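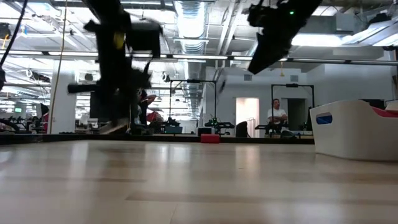

Skileo voice add-on: progress report to the Dornar fund

Home Projects Reports Contact

Last updated: April
2 min read

Prepared by Baiba Urbonaitė, Simau

Work done this period
The add-on now answers spoken questions about bus times, bin days and library hours. It runs on the Skov speaker, and testers can switch it on from the speaker's own app. We rewrote the opening prompt after testers said it went on too long. It is now one short sentence, and the user can talk over it.

Helju Ozoliņš has finished the list of phrases the add-on should recognise. It holds 1,000 entries. Place names still cause most of the errors, above all where two streets sound alike. In those cases the add-on now asks which one is meant and does not guess.

Testing
We have 100 households signed up, as planned in the grant. Seven dropped out and were replaced from the waiting list. Older users asked for slower speech, so we added a setting for it. The setting is lost when the speaker restarts. We have a fix, but it has not gone out to households yet.
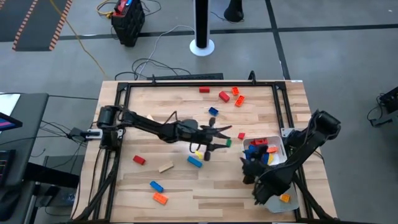
Two robot arms at a wooden worktop, with a green brick held in the left gripper.

Spending
Costs are within budget except for speech hosting, where we used more than we set aside. We would like to move money from the travel line to cover it and need your agreement in writing.

Next steps
Release the restart fix. Add the 3 remaining council services. Start on the second language once the phrase list has been checked by a native speaker. Helju will send the updated risk list separately.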